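Grangate Molded Parts
Joint Consultative Group on Automation
Minutes of the meeting held on 29/04/2019 in the Plornelard building

1. Minutes of the previous meeting
Approved with one correction. Under item 4, "line lead" should read "shift lead."

2. Handling trial, yellow table
Management reported that the Zelten unit had handled 1,933 covers since the start of the trial. Parts are still brought to the table by hand, and surface inspection remains with the operators. The unit stops when it loses its grip on a part and must be restarted by a trained employee. To date 11 employees have completed the training. Management wishes to reach 18 before the trial is extended to the second shift.

The employee side noted that the training is being given during regular hours and asked that this continue. Agreed.

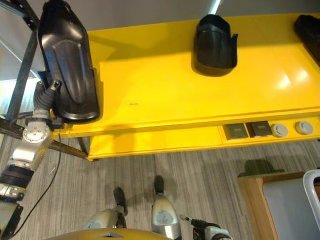 Avotiņš asked what would become of the handling grade once the unit was working both shifts, and said that people on the floor had heard three different answers. Management replied that the grade would stay in place through the trial and that no position would be withdrawn without prior consultation. Avotiņš requested that this be put in writing and posted at the time clock. Agreed.

3. Pace of work
The employee side stated that inspectors now receive covers at a steady rate and have lost the short pauses that used to come between batches. Management proposed a break of 20 minutes in each half of the shift for inspectors at the table. The employee side accepted this for the length of the trial, without prejudice to the general discussion on breaks.

It was also asked whether stoppages of the unit would be counted against the operator on duty. Management confirmed that they would be logged against the equipment only.

4. Job descriptions
A draft description for the post of cell attendant was distributed. The employee side objected to the phrase "other duties as required" and will submit alternative wording. Pay for the post was not discussed and is carried over.

5. Other business
The request for additional lockers was referred to Facilities.

Next meeting: June, date to be confirmed.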